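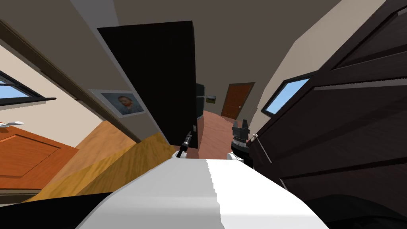

Screening room checklist: before doors, with comments

Covers the September repertory season at the Plornolus, screens 1 and 2. Filled in by the duty manager before the first show of the day. Comments are from the last full inspection by Edit Szénási and stay on the sheet until the item is closed.

1. Foyer and box office

1.1 Front doors open fully and stay open on their hooks.
OK.

1.2 Queue barriers set out, with a clear way through to the lift.
OK. For the sing-along musical the queue will double back past the kiosk. Use the short barriers for that one and keep the lift door free.

1.3 Poster cases locked, glass sound.
Action. The case by the stairs has a chip in the lower corner. Taped over for now. The 1970s spy season poster can stay in it but don't open the case until the glass is changed.

1.4 Age rating shown for every film on today's board.
Action. Two titles in the late slot were missing a rating. Corrected by hand. The board template needs changing so that a title can't be saved without one.

1.5 Warning notices for flashing images on display where needed.
OK. Notice for the nightclub thriller is up at the box office and again at the door of screen 2. It should also go on the website listing.

2. Auditorium, screen 1

2.1 Aisle lights working on both sides.
Action. Row F, left side, is out. Lamp ordered from Draloten.

2.2 Seats checked, broken ones taped off and taken off sale.
19 seats off sale, most of them in the back block where the floor fixings have worked loose. The fixings are to be done before the anniversary screening. The booking plan matched the tape when I checked it.

2.3 Carpet flat, no lifted edges on the steps.
OK.

2.4 Exit signs lit and readable from the back row with house lights down.
OK.

2.5 Exit doors open with one push from inside.
The right-hand door by the screen needed two pushes. Bar adjusted and tried again, now fine. Check daily until the end of the season.

2.6 Wheelchair spaces clear.
Not clear on arrival. The lectern from the director's Q&A had been left in one of them. Moved to the store.

2.7 Screen curtains and masking run freely.
OK. Masking stops a little short on the widescreen setting. This is a picture matter and not a safety one, passed to projection.

3. Auditorium, screen 2

3.1 Aisle lights working on both sides.
OK.

3.2 Seats checked.
OK. One armrest loose in row C, tightened.

3.3 Exit signs and doors.
OK.

3.4 Sound level tested at the middle of the house.
OK at the usual setting. The print of the car chase comedy is louder than the rest of the season in its last reel. Projectionist to bring the fader down at the changeover.

4. Projection

4.1 Fire blanket and extinguisher in place and in date.
OK.

4.2 Port glass clean and shutters drop when released.
Shutter 1 slow. Cleaned and oiled, then dropped properly. Trestum to look at it on the next service visit.

4.3 Film cans stacked no more than 6 high and away from the door.
OK.

4.4 Lamp hours written in the log.
Action. Log not filled in for the double bill. Please do this at the end of every shift, including late shows.

4.5 Booth emergency light.
OK.

5. Special events

5.1 Number of tickets sold within the limit for the event.
The limit is 500 for both screens and foyer together. For the cast reunion evening, guests and crew count towards it. The Urrutia office sent its guest list without the crew names, so ask for a full list.

5.2 Costumes and props policy on show at the entrance.
OK. No replica weapons, no full face masks once the lights are down.

5.3 Cables for hosts' microphones taped or covered.
Action. Rubber cover is too short to reach the stage steps. Use tape for the last stretch.

5.4 Steward briefed for each exit.
OK.

Open items at the end of this inspection: 1.3, 1.4, 2.1, 2.2, 4.2, 4.4, 5.1, 5.3. Initial the paper copy in the box office when one is done and leave the comment in place. Edit will clear it at her next visit.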